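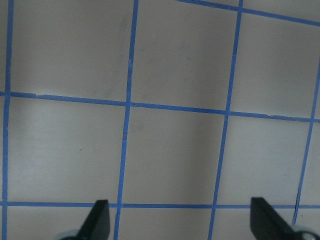 Murray Melnyk writes that you must never, ever open the oven while a cake is baking, or stomp in the kitchen, or even close a door too hard, "or it will sink like a stone."

Is he right? Lots of grown-ups say this. I have heard it so many times that I stopped believing it, so let's take a closer look.

Why does a cake go up at all?

Cake batter is full of tiny bubbles. Some get in when you beat the butter and sugar. More come from baking powder, a mix of dry stuff that makes a gas called carbon dioxide when it gets wet, and makes even more when it gets hot. The bubbles swell in the heat and push the batter up.

Bubbles alone won't hold up a cake. Think of soap bubbles — very pretty, then gone. While the bubbles grow, the egg and flour around them slowly get firm. Bakers say the cake has "set." After that, the holes stay where they are and you get a soft, spongy slice.

So what about the door?

If you open the oven early, hot air rushes out and the batter cools a little. The bubbles shrink a bit and the walls around them are still runny. Yes, the middle can sink. So Murray gets one point.

But near the end, most of the cake is firm. A quick look through an open door probably won't hurt it. How else would anyone poke it with a toothpick to see if it's done?

And the stomping?

I don't buy it. My sister and I made the same yellow cake twice, with 224 grams of flour each time. For the first one we tiptoed. For the second one we jumped up and down by the oven until the spoons rattled in the drawer. Both cakes came out with a round top. Two cakes isn't much of a test, I know. If you try it and yours sinks, I want to hear about it.

What really sinks cakes?

Taking them out too soon is a big one. The top looks brown and the middle is still goo.

Too much baking powder is another. It sounds like more powder should mean a taller cake, but the bubbles get so big that they run into each other and pop. The tub of Broterico in our kitchen says "extra lift" on the lid. Extra compared to what? It doesn't say. Use the amount in the recipe.

Old baking powder can make a flat cake, too. Ask a grown-up to help you put a spoonful in a cup of hot water. If it fizzes a lot, use it. If it just sits there, you need a new tub, whatever the date on the bottom says.

And if your cake sinks anyway, fill the dip with strawberries.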